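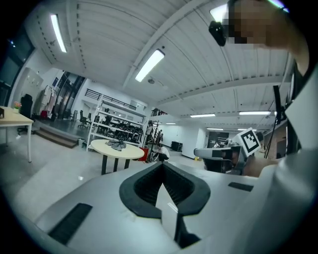
Step 1. Decide what one episode is

Before you record anything with two hand-held grippers, write down where an episode starts and where it stops. In our group we lost a full month of work on this point. Afaf Tarawneh and I had recorded 702 episodes of a two-hand folding task, and when Yoga Sinaga trained the first policy on them, it stood still at the beginning of each run. The reason was simple. I used to press record and then take time to find my position, so many episodes began with two or three seconds of no motion.

Now our rule is one sentence: the episode begins when both grippers are open and above the table, and it ends when both are open again and the object is released. Please write your own sentence and tape it where the operators can read it.

Step 2. Make the tag visible from the other hand

We use the relative pose between the two grippers as an input to the policy. Each gripper has its own camera with a wide lens, and a square fiducial tag is mounted on top of the gripper, so one hand can measure the other. This works only while the tag is inside the view and not turned too far away.

Hold the grippers in the way you will hold them during the task and look at the live view of each camera. Check these points:

The whole tag is visible, including the black border. If a corner is hidden, most detectors give no result at all.

Your sleeve does not pass in front of the tag. With wide lenses a forearm near to the camera takes a surprisingly large part of the view. Roll up the sleeves if necessary.

The tag is flat. A tag printed on thin paper bends after a few days and the pose becomes noisy, mainly in rotation. Glue it on a stiff plate.

Step 3. Record the mapping pass

The position of each gripper in the room is computed afterwards from its video. For this you need a map, and the map comes from one slow recording without any task. Walk around the work area with one gripper for two minutes. Move it up, down and sideways, and come back to the starting place at least two times.

The method needs texture that does not move. Furniture, railings, shelves and the lines of the ceiling are all good for this. A plain white wall is bad, and a polished floor is worse, because the reflections of the lamps move together with you and the software takes them for real points. Switch on the same lamps that you will use later, and do not move the big furniture between the mapping pass and the last episode of the session. People who walk in the background are usually no problem when they are small in the picture.

Step 4. Calibrate the finger opening

Open and close each gripper fully five times, slowly, before the first episode. The script takes the largest and the smallest opening and scales everything between them. Do this again after you change a finger or a pad. Ketill Kirkegaard once changed the fingers on the left gripper only and repeated the calibration for the right one – it took us an afternoon to find it.

Step 5. Record in short blocks

We record 34 episodes in one block and then rest. In longer blocks the motion becomes faster and less careful, and the policy learns this too. Between the episodes, change the start position of the object by more than feels natural. Operators have a habit to put it back in the same place.

Step 6. Filter before you train

Run the tracking on all episodes and throw away each one where the trajectory jumps or where the relative pose is missing for longer than half a second. From our second collection of 702 episodes we kept 620. I was tempted to repair the others by interpolation, but Gopinath Poojary compared both versions and the repaired data made the policy less steady at the moment of the handover.

Step 7. Compare with and without the relative pose

If you want to know whether the relative pose helps in your task, train two policies on the same filtered set, one with this input and one where it is removed. Keep the seed and the number of training steps equal. In our test the difference was clear for tasks where the hands must meet in the air, and very small when each hand worked on its own side. We ran 204 trials in total, divided equally between the two policies, and changed the policy after every trial so the state of the room would not favor one of them.

Write the result of each trial immediately, with one short remark about the failure. "Left hand too early" is enough.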